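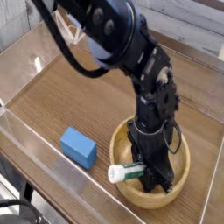 Iddrisu Agyeman

크루즈 기항지 체류 시간에 관한 논의는 오랫동안 선사의 운항 계획 부서 안에서만 이루어져 왔다. 승객은 예약 단계에서 항구 이름과 입출항 시각을 통보받고, 항만 당국은 선석 배정 요청서를 접수한 뒤 이를 승인하거나 조정한다. 기항지의 상인과 주민은 대체로 그 결과를 부두 게시판에서 확인한다. 필자는 이 관행을 재검토할 시점이 되었다고 본다. 특히 소규모 항구에서 반나절에도 미치지 못하는 짧은 기항이 늘어나는 현상은 선사와 지역 양측의 장기적 이익에 부합하지 않는다.

드리드사이드(Dridside)항의 경우를 살펴보고자 한다. 필자는 이 항구의 여객 부문에서 일정 조정 업무를 담당한 바 있으며, 아래의 견해는 당시의 경험에 상당 부분 근거한다. 지난 시즌 드리드사이드에는 크루즈선이 44회 입항하였다. 항만 측이 시즌 종료 후 발간한 자료는 이 숫자를 첫 면에 실었고, 지역 언론도 이를 그대로 인용하였다. 기항 횟수만 놓고 보면 개항 이래 가장 좋은 성적이었다.

그러나 같은 자료의 뒷부분에 실린 체류 시간 표를 읽은 사람은 많지 않은 듯하다. 상당수의 선박이 오전 늦게 접안하여 이른 오후에 출항하였다. 접안에서 하선 허가까지 소요되는 시간, 그리고 출항 전 최종 승선 마감 시각을 제외하면 승객이 실제로 육상에 머물 수 있는 시간은 매우 짧다. 터미널에서 구시가지까지 셔틀로 이동하고 돌아오는 시간을 다시 빼야 한다. 식당에 앉아 점심을 주문하기에는 빠듯하며, 언덕 위의 등대까지 걸어 올라갔다 내려오는 일정은 사실상 불가능하다.

이러한 기항이 늘어난 배경을 선사의 무성의로만 설명하는 것은 공정하지 않다. 연료비는 속력에 민감하게 반응한다. 다음 항구까지의 거리가 정해져 있을 때 출항을 두 시간 앞당기면 선박은 더 낮은 속력으로 항해할 수 있고, 그만큼 연료를 절감한다. 일정표에 항구를 하나 더 넣으면 상품의 매력도 높아진다. 기항지가 많은 항로가 더 잘 팔린다는 것은 여행업계에 종사하는 이라면 누구나 아는 사실이다. 선사는 주어진 조건 안에서 합리적으로 행동하였고, 그 조건을 만든 데에는 항만의 요금 체계도 책임이 있다.

요금 체계가 보내는 신호

드리드사이드를 포함한 여러 소규모 항구는 접안료를 입항 1회 기준으로 부과한다. 여기에 여객 1인당 시설 이용료가 더해지지만, 체류 시간은 산정 요소에 들어 있지 않다. 네 시간을 머무는 선박과 밤 열 시까지 머무는 선박이 동일한 금액을 납부하는 셈이다. 언뜻 보면 오래 머무는 선박에 유리한 구조이나, 실제 효과는 그렇지 않다. 선석이 부족한 성수기에 항만은 하루에 두 척을 받기 위하여 먼저 들어온 선박에 이른 출항을 권고한다. 회전율이 곧 수입이 되기 때문에 항만 스스로가 짧은 기항을 장려하는 위치에 놓인다.

위트몬트(Witmont)사의 안트위(Antwi)호는 이러한 구조의 영향을 잘 보여 준다. 안트위호는 과거 드리드사이드에 오전 여덟 시에 들어와 저녁 식사 시간 이후에 떠나는 일정을 유지하였다. 저녁까지 머무는 배가 들어오는 날이면 구시가지의 식당들은 별도의 저녁 메뉴를 준비하였고, 교회당에서는 작은 음악회가 열렸다. 이후 후속 선박의 선석을 확보하기 위하여 출항 시각이 오후 두 시로 조정되었다. 음악회는 한 시즌을 더 버티다가 중단되었다. 항만의 회계상 이 변화는 수입 증가로 기록되었다.

필자는 당시 그 조정안에 동의하는 의견서를 작성한 실무자 가운데 한 사람이었다. 의견서에는 구시가지의 야간 영업에 미칠 영향을 다룬 항목이 없었다. 양식에 그러한 칸이 없었다는 것이 이유였으나, 양식을 고치자고 제안할 기회는 충분히 있었다. 이 점을 밝혀 두는 것이 글을 읽는 이들에 대한 예의라고 생각한다.

승객의 관점

승객의 입장에서도 문제는 가볍지 않다. 크루즈 여행은 흔히 여러 도시를 편하게 둘러보는 방법으로 소개된다. 객실에 짐을 풀어 둔 채 매일 다른 항구에서 아침을 맞이한다는 약속은 이 상품의 핵심이다. 그런데 기항 시간이 일정 수준 아래로 내려가면 승객이 택할 수 있는 활동은 선사가 판매하는 단체 관광 상품으로 좁혀진다. 개별적으로 움직이다가 승선 마감 시각을 놓칠 위험을 감수하려는 승객은 많지 않으며, 고령의 승객이나 어린 자녀를 동반한 가족이라면 더욱 그러하다.

기항지 관광 예약 서비스인 트롤런스(Trollance)를 통하여 도보 해설 프로그램을 운영해 온 현지 안내사들은 이러한 변화를 가장 먼저 체감하였다. 이들의 프로그램은 정원 20명으로 운영되며, 구시가지의 옛 세관 건물에서 출발하여 어시장과 방파제를 거쳐 터미널로 돌아온다. 빠른 걸음으로 마치는 것을 전제로 한 코스가 아니다. 질문을 받고, 시장에서 훈제 생선을 맛보고, 비가 오면 회랑 아래에서 잠시 기다리는 시간까지 포함되어 있다. 체류 시간이 줄어들자 안내사들은 방파제 구간을 삭제하였고, 다음 시즌에는 시장도 통과만 하는 것으로 바꾸었다. 남은 것은 세관 건물 앞에서의 설명과 기념품점이 늘어선 거리였다.

이러한 경험을 한 승객이 드리드사이드를 다시 찾을 것인가. 지역 관광 당국은 크루즈 승객을 미래의 숙박 관광객으로 간주하고 홍보 예산을 편성한다. 배를 타고 와서 마음에 든 도시를 훗날 휴가지로 선택한다는 논리이다. 필자 역시 이 논리가 성립할 수 있다고 믿는다. 다만 그러한 결정은 도시에서 보낸 오후의 기억에서 나온다. 셔틀버스 창밖으로 본 거리와 승선 시각을 확인하느라 몇 번이고 들여다본 시계의 기억이 같은 역할을 하기는 어렵다.

반론에 대하여

체류 시간 연장에 반대하는 의견에도 경청할 부분이 있다. 첫째로, 주민의 부담에 관한 우려이다. 승객이 오래 머물면 좁은 골목의 혼잡도 길어진다는 지적은 타당하다. 드리드사이드의 구시가지는 방파제 안쪽의 경사지에 자리하고 있어 우회로가 적고, 성수기에는 주민이 장을 보러 가는 일조차 번거로워진다. 그러나 혼잡의 강도는 체류 시간의 길이보다 동시에 쏟아져 나오는 인원에 더 크게 좌우된다. 기항이 짧을수록 승객은 같은 시각에 하선하여 같은 거리로 향하고 같은 시각에 돌아온다. 시간이 넉넉하면 일부는 오전에 움직이고 일부는 선내에서 점심을 마친 뒤 느지막이 내려온다. 터미널 앞 택시 승강장에서 근무해 본 사람이라면 두 경우의 차이를 쉽게 구별할 것이다.

또 다른 반론은 정박 중의 배기가스 문제를 제기한다. 육상 전원 설비가 없는 부두에서 선박은 발전기를 가동하며, 체류가 길어지면 그 시간도 늘어난다. 이는 필자가 가장 무겁게 받아들이는 지적이다. 드리드사이드의 주 부두에는 아직 육상 전원 설비가 없다. 설비 도입 이전에 체류 시간만을 일률적으로 늘리는 정책은 부두 인근 주택가에 부담을 떠넘기는 결과를 낳을 수 있다. 따라서 체류 연장은 설비 투자 계획과 연동하여 단계적으로 시행되어야 하며, 그 재원의 일부를 여객 시설 이용료에서 충당하는 방안을 검토할 필요가 있다.

선사 측에서는 항로 전체의 균형을 이유로 든다. 한 항구에서 저녁까지 머물면 다음 항구의 도착이 늦어지고, 결국 일정표에서 어느 한 곳이 빠져야 한다는 것이다. 필자는 바로 그 선택을 권하고자 한다. 이레 동안 여섯 개의 항구를 스치는 항로보다 네 개의 항구에 제대로 머무는 항로가 승객에게 더 나은 상품이라고 판단하기 때문이다. 제외된 항구가 드리드사이드가 될 가능성도 물론 존재한다. 그 가능성을 두려워하여 모든 소규모 항구가 짧은 기항을 받아들인 결과가 오늘의 상황이다.

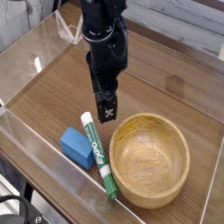
몇 가지 제안

우선 접안료 산정에 체류 시간을 반영하여야 한다. 기본 요금을 유지하되, 저녁 시간대까지 머무는 선박에 대하여 감면을 적용하고, 육상 체류 가능 시간이 지나치게 짧은 기항에는 가산 요금을 부과하는 방식이 현실적이다. 이때 기준은 접안 시각과 이안 시각의 차이로 정할 것이 아니라 하선 허가 시각과 최종 승선 마감 시각 사이의 시간으로 정하는 편이 바람직하다. 승객에게 의미가 있는 것은 후자이며, 현재의 통계는 전자만을 집계하고 있다.

다음으로 항만의 연간 보고 방식을 바꾸어야 한다. 입항 횟수는 이해하기 쉬운 지표이지만 그것만으로는 항구가 지역에 기여하는 바를 설명하지 못한다. 여객 한 사람이 육상에서 보낸 평균 시간, 저녁까지 머문 선박의 비율을 같은 면에 나란히 실어야 한다. 지표가 첫 면에 오르면 실무자의 의견서에도 해당 항목이 생길 것이다.

아울러 소형 선박에 대한 배려가 요구된다. 승객 정원이 200명에 미치지 않는 선박은 대형선의 선석 경쟁에서 늘 뒤로 밀리며, 접안 대신 외항에 닻을 내리고 보조정으로 승객을 실어 나르는 경우가 잦다. 파도가 높은 날에는 하선 자체가 취소된다. 이들 선박은 대체로 오래 머물기를 희망하고, 승객의 관심도 어시장이나 등대처럼 시간이 걸리는 장소에 있다. 구 여객 부두의 일부를 소형 선박 전용으로 지정하는 데에는 대규모 공사가 필요하지 않다. 계류 설비의 보수와 임시 검색대의 설치로 충분할 것이다.

마지막으로, 선석 배정을 논의하는 자리에 상인과 안내사의 대표가 참석할 수 있어야 한다. 다음 시즌의 선석 신청은 통상 1월에 마감되고 배정안은 그 직후에 확정된다. 배정안이 확정된 뒤에 열리는 설명회는 통보에 가깝다. 의견 수렴은 신청 접수 이전에 이루어져야 하며, 제출된 의견에 대한 항만 측의 답변은 문서로 공개되어야 한다.

인근 항구와의 협의 문제도 남아 있다. 드리드사이드가 단독으로 가산 요금을 도입할 경우 일부 선박은 요금이 낮은 항구로 옮겨 갈 것이다. 같은 해안의 항구들이 기준을 공유한다면 그 유인은 상당히 줄어들며, 선사로서도 항구마다 다른 산정표를 들여다보는 수고를 덜게 된다. 다만 각 항구의 부두 여건과 재정 상태가 서로 달라 공동 기준의 마련에는 여러 시즌이 걸릴 것으로 보인다. 그동안은 감면 조항만이라도 먼저 시행하는 것이 적절하다. 감면은 항만 규정의 부속 요금표를 개정하는 것으로 가능하며, 별도의 조례 개정을 요하지 않는다.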